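Shop Tips: Can a Machine Do It Yet?

January 14, 2019

Readers of this page keep asking which chores they can hand over to a machine. The answer changes depending on the job, so we take them one at a time. This month: floors, dishes, laundry and swapping a hard drive in an old desktop.

Floors

Yes, mostly. A robot vacuum does fine on bare floors and low rugs. Pick up cords and socks first. Empty the bin after every run, and cut the hair off the brush with a seam ripper once a week. Ours cost $395 and still gets stuck under the radiator.

Dishes

The dishwasher has been doing the washing for decades. Loading it is still your job. Scrape, don't rinse, and face the dirty side toward the spray.

Laundry

No. Washing and drying are easy for a machine. Folding is not. Sarahí Esquivel runs the linen room at a small hotel in Candport and looked at a folding machine quoted at $2,289. It would take shirts only if someone clipped each one in by hand. She folds a stack of towels in less time than it took to read the brochure. Her tip is to fold towels warm and leave fitted sheets for last.

Computer repair
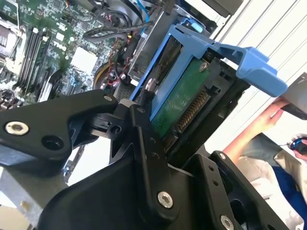 Swapping a hard drive looks like a good job for a robot. The parts are stiff, they don't change shape like a shirt does, and the drive travels in a caddy made to slide in and out. A bright caddy is easy to find among dark parts, and the blue one on this Dell has a wide handle tab that gives a gripper something to hold. The hard part is everything next to it. Cables loop close to the drive cage, and a person moves them aside without thinking. A machine has to be told they are there. Our verdict is not yet for a home shop, maybe soon for a place that does the same model all day.

If you are doing it by hand:

Shut down, unplug the power cord, and hold the power button in for 30 seconds.

Touch bare metal on the case before you touch the drive.

Take a phone picture of the cables before you move any.

Pull the data and power plugs straight out by the plug. Never pull on the wire.

Hold the caddy by the rails or the tab and keep your fingers off the circuit board.

If the caddy won't seat, take it out and look for a trapped cable. Don't push harder.

Yolotzin Cervantes, at the Meléndez repair counter, adds one more: keep the screws in an egg carton, one cup for each step. She uses a carton of 6 because it fits beside the case.

Sorting screws

A coffee can and a magnet still win. There are sorting machines for factories, and they want one kind of screw at a time in large amounts. Most of us have a jar with everything in it. Pour it out on a cookie sheet with a rim and pick out the long ones first.

Next time: windows and gutters.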